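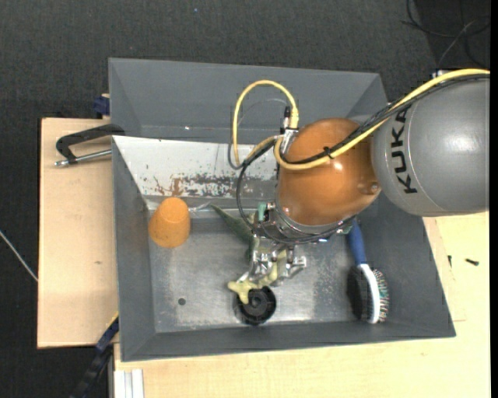
Freya Staniforth would like the shift whistle back. She lives four streets from the old Haltier works in Drinda, and she says the town has kept worse time ever since the whistle was taken down. Her neighbor Boglárka Fekete disagrees. She worked nights for most of her life and says the whistle woke her every afternoon at two, just when she had managed to fall asleep.

The argument has been going on in Drinda since spring, when the town council asked residents what should happen to the brass steam whistle that once marked the start and end of every shift. It has sat in a crate in the basement of the public library since 2000. The council expected a few dozen answers. It got 400.

Drinda is a river town with one main street, two bridges and a long brick wall that used to be the east side of the works. For most of the last century the whistle blew five times a day. It blew at 5:45 in the morning to get people out of bed, at six and two and ten for the shifts, and once at noon for no reason anyone has been able to find in the records. People set their clocks by it. Mothers called children in by it. The school on Cronin Street rang its lunch bell a minute late so the two sounds would not overlap.

Katalin Gál has spent three years collecting memories of the whistle for the county historical society. She has 62 recorded interviews, kept on a laptop and on a second drive at her sister's house. She did not start out with the whistle in mind. She was asking people about wages and housing, and they kept bringing it up.

"I would ask what they paid in rent and they would tell me about noon," she said.

The interviews do not agree on much. Some people remember a low sound, close to a ship's horn. Others remember it as shrill. Gál thinks both may be right, as the whistle was replaced at least once, and the sound changed with the steam pressure and the weather. On damp days it carried across the river to the farms at Drekonar, where it was used to time the second milking. On dry, windy days people at the top of the hill could miss it.

Several people told her about dogs. One man said his family's dog walked to the gate by itself at two each afternoon and sat until his father came up the road. After his father retired, the dog kept going to the gate for another year.

The whistle also carried news. Three short blasts meant a fire, and the volunteer company would leave the line and run. One long blast outside the usual hours meant somebody had been hurt. Emese Simon was in third grade the first time she heard it. Her teacher stopped writing on the board and the room stayed quiet until someone came to the door with a name.

"It wasn't anyone from our class," Simon said. "Then we did spelling."

She does not want the whistle back. She said so on the council's form, in one line, and again at the public meeting in May, where she spoke for under a minute.

That meeting ran to three hours. Staniforth brought a petition with 65 signatures asking for a single blast at noon. Fekete brought a letter from her doctor about sleep. A man from the east side wanted to know who would pay the insurance. Another asked if the thing still worked, and the room went quiet for a moment, as the council had not looked into it.

It has now. Funmilayo Adeleke restores pipe organs two counties over, and she agreed to look at the whistle for the cost of her gas. She found the bell sound and the valve stuck. The bowl had a hairline crack that she believes can be repaired. Steam is the larger problem. The boiler house was pulled down years ago, and a new boiler of that size would need a licensed operator each time it was fired. Adeleke suggested compressed air, and warned that the note would come out a little different.

"Air is colder and heavier than steam," she said. "The pitch drops. Most people won't be able to tell you why it sounds wrong, but they will tell you it sounds wrong."

Other towns have been through this. Some blow an old whistle once a year, on Labor Day or New Year's Eve, and the rest of the time keep it behind glass. Some play a recording from the roof of the fire station. Drinda has no recording. Gál has looked for one in family tapes and wedding films, and the closest she has come is four seconds at the back of a birthday party, under the singing.

She played it at the meeting through the library's speakers. Half the room recognized it. The other half asked her to play it again – she did, twice – and still could not pick it out.

Staniforth has since cut her request to once a month. She would take a Saturday, she said, or whatever day they like, provided it is noon. Fekete has said she could live with that if the whistle were mounted on the river side of the wall and pointed away from the houses. The two women have talked about it over the fence, and they disagree about which way the old one faced.

The council will take it up again in October. Until then the crate stays in the library basement, next to the holiday lights. Visitors can ask at the front desk to see it, any afternoon until five.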